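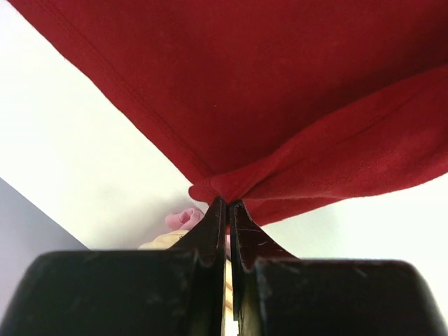

Figure 1. Red fabric drawn together into ridges and shallow folds.

Physical Geology, Unit 4
Faults, joints and the record of brittle failure

Purpose of this handout
These notes accompany the September lectures and should be read before the first practical class. Students are expected to know the terms stress, strain and elastic limit from Unit 3. Folding is dealt with separately in Unit 5.

4.1 Brittle behaviour
A rock under stress first changes shape elastically. If the stress is removed at this stage, the rock returns to its original form. Beyond a certain point it will either flow or break. Cold rock near the surface tends to break, particularly when the stress is applied quickly or when water under pressure fills the pores. With increasing depth, higher temperature and confining pressure make flow more likely. The change from one manner of behaviour to the other is gradual, and in many parts of the continental crust it takes place at a depth of about 12 km.

4.2 Joints
A joint is a fracture along which there has been little or no movement parallel to the break. Joints commonly occur in sets, the members of a set being nearly parallel and more or less evenly spaced. They form when lava cools and contracts, when overlying rock is removed by erosion, and when a region is gently stretched or bent. In the Drasau quarry two sets cross almost at right angles, and the quarry faces follow them closely. Joint spacing governs the size of the blocks that can be extracted, and it also controls the movement of groundwater through rock that would otherwise be nearly watertight.

4.3 Faults
A fault is a fracture along which the two sides have moved past one another. Where the fault surface is inclined, the block above it is called the hanging wall and the block below it the footwall. These terms are used throughout the course.

Normal fault: the hanging wall has moved down relative to the footwall. The crust has been extended.
Reverse fault: the hanging wall has moved up relative to the footwall. The crust has been shortened. A reverse fault with a low angle of dip, commonly taken as 30 degrees or less, is termed a thrust.
Strike-slip fault: the movement is mainly horizontal and parallel to the strike of the fault. It is described as left-lateral or right-lateral according to the direction in which the far side appears to have moved.
Oblique-slip fault: the movement has both a horizontal and a dip component.

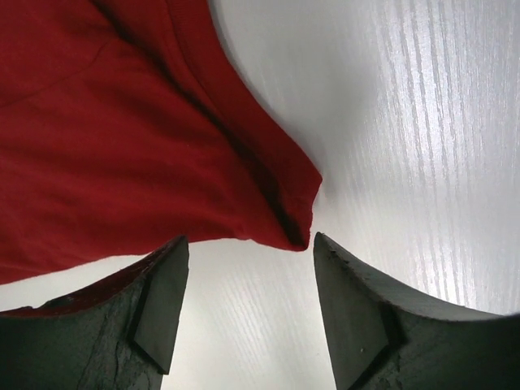
Figure 2. Creased red fabric with a raised, seamed band.

4.4 Slip and separation
Slip is the true displacement of two points that were once in contact. Separation is the apparent offset of a bed or other marker, measured on a map or in a section. The two are often confused in written work. A tilted bed cut by a strike-slip fault may seem, in vertical section, to have been moved by a normal fault. The Mirnita map sheet contains a clear case, which will be examined in the practical class.

4.5 Evidence in the field
Movement on a fault may be shown by polished and grooved surfaces (slickensides), by broken rock fragments in a finer matrix (fault breccia), or by a soft, clay-rich layer (gouge). Grooves record the line of movement, often only that of the latest episode. Missing or repeated beds, a sudden change of rock type and a straight line of springs should also be noted. A steep slope alone is insufficient evidence, as erosion can produce a similar feature.

Practical work
Exercise A uses the Tidia section. Identify each fault, state its type and place the faults in order of age. Exercise B uses the Dumlao borehole log, in which a limestone bed is met twice. Explain how this repetition could arise and draw a sketch section.

Completed sheets must be handed in by Friday at noon. Sketches should be in pencil, with a scale and an orientation marked.

Reading
Course reader, page 199 onwards. The glossary at the back of the reader gives the abbreviations used on the map sheets.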